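In Defense of the Tray

My mother-in-law owned one good tray, and when she moved to the smaller apartment in April she gave it to me with the kind of speech people usually save for jewelry. I said thank you and put it on top of the fridge, where it stayed for weeks. I was a basket person back then. I had baskets for mail, baskets for batteries, a basket for the cords that don't go to anything, and I'd have told you (at length, at parties) that a basket solves pretty much any problem a house can throw at you.

I've changed my mind, or half of it anyway. Let me make the case for the tray.

Think about what happens to a thing when you put it in a basket. It goes in, it tips over, something lands on top of it, and by the weekend it has joined the general population. A basket is wonderful at swallowing. That's fine for socks and dog toys, because nobody minds if a sock lies on its side. But I kept using baskets for stuff that's supposed to stand up! Vinegar, shampoo, plant food, that tall skinny bottle of vanilla. I once lost the vanilla for a whole holiday season in a pantry basket, and bought another one, and then lost that one in the same basket.

A tray doesn't swallow anything. You set a bottle down and it stands there looking at you. If the bottle is nearly empty, you know it. If you haven't touched it since last summer, you know that too, and it gets a little embarrassing, and eventually you deal with it.

My friend Arif Simanjuntak teaches science to middle schoolers and came to the same place from the other direction. His prep table used to be all tubs, everything in tubs, with lids. I asked him once how he found anything and he said he mostly didn't, he just bought more. These days anything tall with a neck on it goes on a tray, and the open baskets get the odds and ends. He's a bit of an evangelist now, and I've caught it from him.
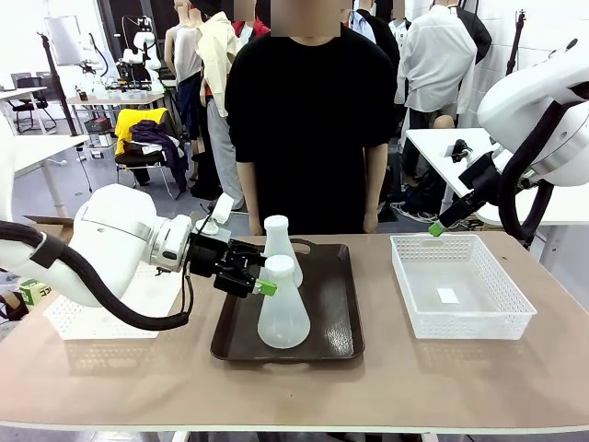
Flasks on the tray, baskets on either side.

I love a brown tray like that one, with the cut-out handles. Handles matter more than anything else on a tray, and I will fight about this. A tray with no handles is a plate with big ideas. You have to get your fingers under the rim, which means tilting it, which means the tall things start to wander, and there you are in the hallway doing a slow little dance with a bottle of olive oil. Give me a hole at each end that I can get my whole hand through. I don't care if it's pretty. (The one from my mother-in-law is pretty, as it happens, and she'd want me to mention it.)

The shine I'm less sure about. A glossy tray looks terrific and wipes down in one pass, but it also shows every ring and every crumb, and things slide on it more than I'd like. I put a dish towel under the oil and vinegar at home and that took care of it. Rafail Margaritis, who lives downstairs from us and has opinions on all housewares, thinks the towel is cheating. He would like everyone to own a tray with a cork surface. Rafail also irons his pillowcases, so take that as you will.

Now, baskets. I haven't thrown mine out, and I'm not telling you to. I've just gotten pickier. The kind I keep buying is the plain white plastic one with little square openings all over the sides, and those openings earn their keep. Dust and crumbs have less of a place to hide, you can rinse the whole thing in the sink, and you can sort of see what's in there before you pull it off the shelf. I got seven of them the year I reorganized the laundry closet, and five are still in service. The other two are empty, and I've decided I like having them empty. An empty basket is where the next mess goes while I figure out where it really belongs. My husband calls this "staging." I call it Tuesday.

What I can't stand is the basket that's pretending to be a tray – the shallow one, two inches deep, woven, sold for your coffee table. It's too low to hold anything in and too bumpy to let anything stand straight. We had one from a shop called Humgate and every single candle in it leaned. I gave it to a cousin, who says hers lean as well.

So here's where I've landed, for what it's worth. If it stands up, tray. If it flops, rolls, or comes in multiples, basket. If it's cardboard, recycle it tonight, because cardboard left on a table becomes furniture. I've got a flat piece behind the toaster right now that has been "going out" since before the Fourth, and I've started wiping around it.

The tray came down off the fridge in the end. It lives next to the stove with the oil, the vinegar, the salt and both vanillas on it, and when I need the counter for rolling out dough I grab the handles and move the whole crowd to the windowsill in one trip. My mother-in-law came over last month and saw it there. She moved the salt to the other side and said it looked much better.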